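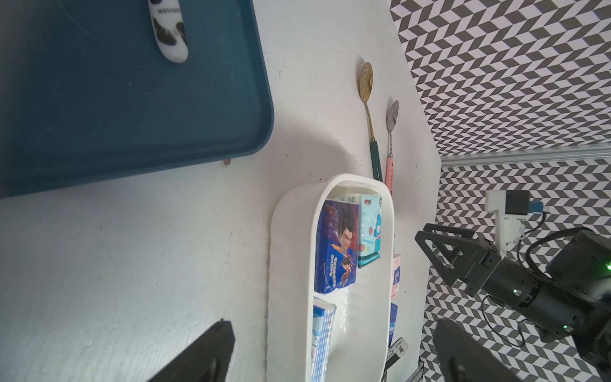 Man könne doch nicht Löffel, Taschentuch und Tablett in einen Topf werfen, hieß es in einer Rückmeldung zur ersten Fassung, das seien drei verschiedene Wortfelder und gehörten in drei Dateien. Wir haben die gemeinsame Datei beibehalten und dafür die Spalte wortfeld ergänzt. Wer getrennt auswerten will, filtert danach.

Fluleck – Regionale Bezeichnungen für Haushaltsdinge
Version 2
Stand: 19. Okt. 2026

Inhalt
Fluleck ist eine Wortsammlung zum gesprochenen Deutsch im Haushalt. Erfasst sind 260 Stichwörter mit den Bezeichnungen, die 242 Befragte nach eigener Angabe zu Hause verwenden. Die Befragten verteilen sich auf 12 Erhebungsgebiete. Die Sammlung enthält Text, keine Tonaufnahmen.

Dateien
stichwoerter.csv – Stichwort in der Standardform, Wortfeld, kurze Sacherklärung
belege.csv – eine Zeile je genannter Bezeichnung, mit Gebiet und Altersgruppe
gebiete.csv – Kürzel und Umschreibung der Erhebungsgebiete
aenderungen.txt – Änderungen gegenüber der ersten Fassung

Alle Dateien sind in UTF-8 kodiert, Trennzeichen ist das Semikolon. Leere Felder bedeuten »keine Angabe«. Wer ein Ding kennt, aber kein Wort dafür hat, steht mit dem Eintrag OHNE in der Tabelle.

Spalten in belege.csv
id – laufende Nummer des Belegs
stichwort – verweist auf stichwoerter.csv
form – Bezeichnung in der Schreibung der Befragten
form_norm – vereinheitlichte Schreibung
genus – m, f, n oder leer
gebiet – Kürzel aus gebiete.csv
alter – Altersgruppe, grob
bemerkung – freier Text, oft leer

Erhebung
Gefragt wurde schriftlich mit einem Bogen, der jedes Ding umschreibt, ohne es zu benennen. Mehrfachnennungen waren erlaubt. Die Bögen wurden im Büro in Braltlow abgetippt und mit Clelex auf doppelte Zeilen geprüft. Die Vereinheitlichung der Schreibung geschah von Hand. Bei Formen wie Schnupftüchl, Schnupftiachl und Schnupftüchel steht in form_norm immer die erste, die Unterschiede bleiben in form erhalten.

Das Genus wurde nur übernommen, wenn der Artikel auf dem Bogen stand. Bei »Teller« oder »Butter« wäre es verlockend gewesen, nachzutragen. Das haben wir gelassen.

Bekannte Mängel
Ältere Befragte sind überrepräsentiert, jüngere fehlen in einzelnen Gebieten ganz. Für Häufigkeitsaussagen über eine Altersgruppe reicht das Material nicht.
Die Umschreibung für »Tablett« war missverständlich. Ein Teil der Antworten meint offenbar das Schneidebrett. Solche Belege tragen in bemerkung den Vermerk SACHE?.
Markennamen, die als Gattungswort dienen, stehen gleichrangig neben anderen Bezeichnungen. Eine eigene Kennzeichnung ist geplant.
Das Gebietskürzel folgt dem Wohnort in der Kindheit. Spätere Umzüge sind nicht erfasst.

Nutzung
Die Daten dürfen für Unterricht und Forschung frei verwendet werden, bei Weitergabe bitte mit Angabe der Version. Für den gedruckten Auszug liegen die Rechte bei Sachdeva, er ist nicht Teil dieses Pakets.

Rückmeldungen
Korrekturen bitte mit der id des Belegs. Neue Bögen nehmen wir ab November wieder an, für die bisherigen Gebiete ebenso wie für neue.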